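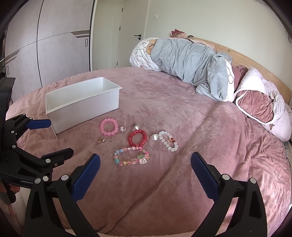 Noltulia: Schmuck sortieren und wegräumen

Version vom 21. Dezember 2019
Zusammengestellt von Beca Gough und Gwilym Gittins

Worum es geht

Noltulia ist unsere Sammlung zum Aufräumen von Modeschmuck: Armbänder, Ringe, kleine Anhänger, alles, was sich auf Betten, Kommoden und Fensterbänken ansammelt und irgendwann wieder in eine Schale oder Kiste soll. Wir haben im Juli damit angefangen, eigentlich nur mit einer Handvoll Perlenarmbänder, und dann hat uns das Thema richtig gepackt! Inzwischen umfasst die Sammlung 300 Durchgänge mit 47 verschiedenen Schmuckstücken.

Das Schöne an Schmuck ist, dass jedes Teil anders liegt. Ein Perlenarmband auf einer Fleecedecke bildet mal ein Oval, mal rutscht es in eine Falte, und ein schmaler Ring kann im Flor fast verschwinden. Auf dem runden Bett mit der altrosa Plüschdecke liegen zum Beispiel ein rotes Armband aus facettierten Perlen, ein rosafarbenes mit durchscheinenden runden Perlen und ein großes pastellbuntes mit einer grünen Schleife beieinander, dazu Ringe und Herzen. Der weiße Kunststoffbehälter daneben ist noch leer.

Was enthalten ist

durchgaenge/ – ein Ordner pro Durchgang, fortlaufend nummeriert
stuecke.csv – Liste aller Schmuckstücke mit Art, Hauptfarbe und Material, soweit bekannt
unterlagen.csv – Decke, Tischplatte, Tablett oder Teppich, jeweils mit kurzer Notiz zur Oberfläche
notizen.txt – unsere Anmerkungen, teils sehr ausführlich (Gwilym hat eine Schwäche für Perlenformen)

Insgesamt sind es 3.535 Bilder. Wer nur mal hineinschauen möchte, nimmt den Ordner auswahl/ mit 20 Durchgängen. Der ist klein und trotzdem schön gemischt.

Bezeichnungen

armband_perlen: aufgefädelte Perlen, egal ob rund, eckig oder facettiert
ring: alle Fingerringe, mit oder ohne Stein
anhaenger_herz: Herzen jeder Größe
anhaenger_sonst: alles andere, was einzeln liegt
behaelter: Schale, Dose oder Kiste, in die sortiert wird

Zierperlen innerhalb eines Armbands (Gesichter, Schleifen, Blüten) zählen zum Armband und bekommen keinen eigenen Eintrag. Darüber haben wir lange diskutiert. Beca wollte sie einzeln haben, und in stuecke.csv stehen sie deshalb wenigstens in der Spalte „besonderheiten“.

Farben

Wir benutzen einfache Farbwörter: rot, rosa, weiß, silber, gold, bunt. Milchige und klare Perlen unterscheiden wir mit einem Zusatz, also „weiß, milchig“ oder „klar“. „Silber“ und „gold“ meinen immer den Farbton, über das Metall sagt der Eintrag nichts.

Bekannte Schwächen

Perlmuttweiß und Silber sind bei schwachem Licht schwer auseinanderzuhalten, einige Herzen sind vermutlich falsch eingetragen. Ketten fehlen fast vollständig. Ohrringe ebenso, die kommen in den nächsten Teil, auf den wir uns schon sehr freuen. Die Unterlage „Plüsch“ ist deutlich häufiger vertreten als harte Oberflächen.

Verwandte Sammlungen

Arkemwood (Knöpfe und Nähzeug) und Bresard (Stifte, Radiergummis, Büroklammern) sind genauso aufgebaut und lassen sich direkt mit Noltulia zusammen verwenden. Die Spaltennamen stimmen überein, nur „besonderheiten“ heißt bei Bresard noch „extra“.

Mitmachen

Korrekturen sind sehr willkommen, besonders bei den Farben! Bitte immer die Nummer des Durchgangs und die Zeile in stuecke.csv angeben. Neue Behälterformen nehmen wir ebenfalls gern auf, am liebsten welche mit Fächern, davon haben wir bisher viel zu wenige.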